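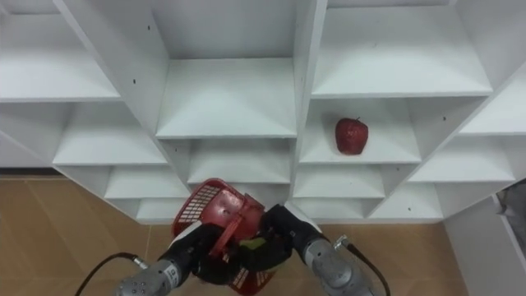 Home Coursework Projects Reports Staff Contact

Can It Put the Shopping Away Yet?
Project report by Rocío Escobedo, Trillutcombe

1. Why fruit

My first proposal was a machine that would do all the housework. My supervisor crossed out "all" and then, after some thought, "housework". What survived was a single chore: moving fruit between a basket and a set of open shelves, which is something a shop assistant does while talking to somebody else about their weekend.

The question for this report is whether a two-armed robot can do that chore well enough to be left alone with it. The budget was £800, and £209 of that went on shelving, fittings and fruit. The arms were already in the lab and belonged to the Sakuvard project, whose members would like it noted that they want them back in December.

2. The job

I split the work into 3 stages. The robot holds the basket, finds a piece of fruit, then picks it up or sets it down in the right compartment. On paper the first stage looked free. I gave it half a page in the plan and most of a month in real life.

A shopping basket is an awkward thing to hold if you are made of metal. The sides are full of gaps, the rim is thicker than the rest, and the handle swings about wherever it likes. One hand will lift it, but the basket tips, so both hands end up on it. 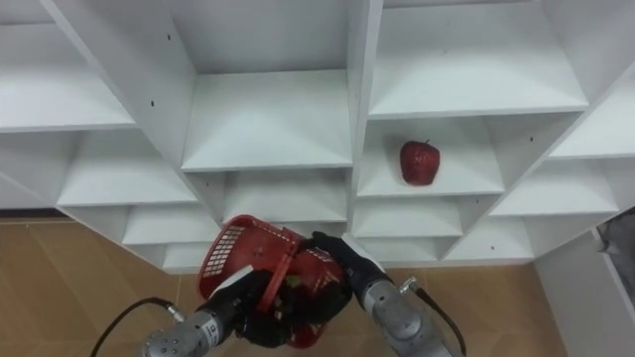 This leaves the obvious difficulty that a robot with both hands on the basket has no hand for the apple. People get round this by hooking the basket over an elbow. I asked whether our robot could do the same and was shown the repair bill from the last time a student had asked. We settled on putting the basket on the floor during picking, as any tired shopper would.

3. Finding and gripping

White shelves turned out to be a kindness. A red apple on a white board is about as easy as seeing gets, and I would not claim the result carries over to my own kitchen, where the fruit bowl also contains batteries. Pears were harder. An apple is much the same from any side, while a pear lying down has a thin end and a fat end, and the hand has to choose.

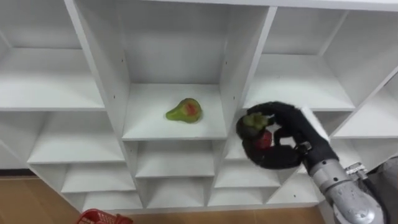
Choi's method, which I followed for the grip, closes the fingers slowly and stops at the first firm contact. It is gentle and it is very dull to watch. The Hisaneck planner was quicker but treated every shelf edge as a personal enemy, taking the arm on long detours round things it was nowhere near.

4. Verdict

Could it be left alone? In my opinion, no. I rated it for care, speed and independence, each out of 5, and gave it 4, 1 and 2. The care mark is one I would not give to everyone in my house.

A shop could use it overnight if the shop sold very little fruit and had nothing on the floor. A home would need tidying before the robot could start tidying it. Further work should look at moving the basket and picking from it in one go, and at bananas, which I left out on purpose.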